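机器来了以后，我们的茶水间

我在一家手术技能培训中心上班，从2009年干到现在。单位在Tralham，一栋灰楼，电梯常年有股消毒水味。我的正式职务写在合同上有两行长，说白了就是备课、管器械、给学员摆垫子、看他们缝、再把缝坏的垫子收走。十来年就干这个，缝合垫我经手过的大概能铺满一个停车场，当然没有人让我铺。

前年12月，Osmont那边送来了两条机械臂和一个操作台。开箱那天全科室都下来看，连财务都下来了，财务平时连报销单都懒得下来取。大家围着箱子站了一圈，表情很像看别人家的新生儿：嘴上说真好真好，心里在算以后谁半夜起来喂。

答案是我。

先说变化。以前一堂缝合课，我站在学员后面，看肩膀就知道这针要歪。人一紧张，肩膀先上去，然后手腕锁死，然后针就从不该出来的地方出来了。我的本事有一半是看肩膀看出来的。现在学员坐在操作台前，额头抵着目镜，肩膀有扶手托着，舒舒服服，看不出任何名堂。垫子在房间另一头，针在机械手里，人和针之间隔着一堆线缆。我刚开始那几个星期，上课时脑袋左转右转，像在看网球，一会儿看人，一会儿看垫子，下了课脖子疼，去配了膏药，膏药不能报销。

后来我学会了只看线。线不骗人。器械怎么动有软件帮着修饰，手抖会被滤掉，可是线该松的时候不松，该绕的时候绕错了方向，谁也帮不了你。还有就是看打完的结，尾巴留多长，结压在切口哪一边，隔多远下一针。这些东西跟用手缝的时候一模一样，看着很亲切，像在外地听见有人讲家乡话。

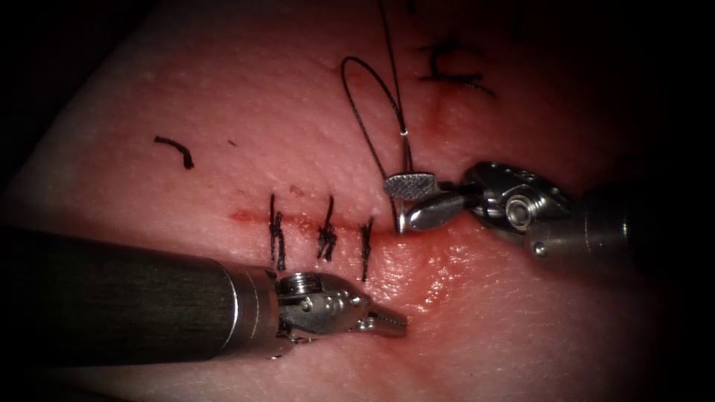 最难教的一直是力气。用手缝，线勒到什么程度，手指头会告诉你。我们这台机器没有这个，线绷得多紧全靠眼睛猜，看垫子的边有没有皱起来，看针眼有没有被拉成一条缝。老学员反而吃亏，他们信手指信了一辈子，忽然手指不说话了，头一个上午断线断得脸都黑了。年轻的倒无所谓，本来也没跟手指建立起什么感情。有位做了很多年外科的老师傅，断到后来把头从目镜里抬起来，问我能不能把声音打开。我说没有声音。他说那它总得给我点什么吧。我给他倒了杯水。

再说自动化，这才是今年开会的主题。Carnix给操作台配了一套评分软件，学员缝完，屏幕上自己出分：时间、路径、多余动作，末了给一条评语。以前评语是我写的，我的评语大家都说难听，什么“针距像喝过酒”之类。软件的评语就客气多了，永远是“表现良好，仍有提升空间”。缝得像拉链的也有提升空间，缝得像鞋带的也有提升空间。学员们很喜欢软件。

领导也喜欢，因为软件出的分可以画成曲线。去年年底汇报，一张幻灯片上有20条曲线，都是往上走的。我坐在后排看了半天，想起其中有一条属于某位学员，他发现动得越少分越高，于是经常停在那里一动不动地思考。路径确实短了。

我把这事反映上去，得到的答复是让我每节课另外填一张人工复核表，用来校正软件。也就是说，软件替我打分，省了我的工夫，省下来的工夫我用来给软件打分。表一共30项，第一项是“您是否认为本表必要”。我每次都勾“是”，要不然后面还得写理由。

公平地讲，有些事确实比以前强。以前带课要弯腰，一弯一上午，我们科室的人到了岁数都有同一种走路姿势，远远就认得出。现在坐着的多，腰好了，换成眼睛干。从前学员练习要等我有空，现在晚上也可以预约，系统自己留录像，第二天我边吃早饭边看。看别人打结下饭，这个习惯我家里人至今不理解。我还能把同一个结倒回去看好几遍，指给学员看他是在哪里绕反的。从前我说他绕反了，他说没有，我们就只能各自保留意见。

岗位方面，原来的四个器械技术员，走了一个，转了一个。转的那个去了Pinheiro培训，回来管机器维护，工资涨了，白头发也涨了。走的那个没等人劝，自己算了算就走了，现在开一家修鞋铺，据说生意不错，上线非常匀。我的鞋就是拿去给他修的，他没给我打折。

剩下我们几个，活儿没少，只是换了样子。器械用一次登记一次，到了次数就得换，不管它看上去还有多精神。消毒流程多了好几步，手腕那里的缝隙要冲，要刷，再冲。从前一把持针器我能用到上面的纹路都磨平，跟它有感情，现在来来去去的都是编号，刚认熟就该下线了。

上个星期有个新来的学员问我，以后机器会不会自己缝，那还要不要学。我说不知道，这话倒不是谦虚。我只知道眼下机器缝歪了，被叫去谈话的还是人，所以先把这一排缝完再说。她想了想，把头埋回目镜里去了。针距还行，第三个结的尾巴留长了点，我记在了复核表的备注栏里，那一栏只给填12个字。

今天是2020年1月7日，新一年的垫子到货了，纸箱堆在走廊里，挡着茶水间的门。供货单上写的是标准粉色，拆开来跟去年的粉不太一样，偏冷。我去问采购，采购说软件分不出来。我说我分得出来。采购说那你填张表。

表我已经领了，在桌上，压着膏药。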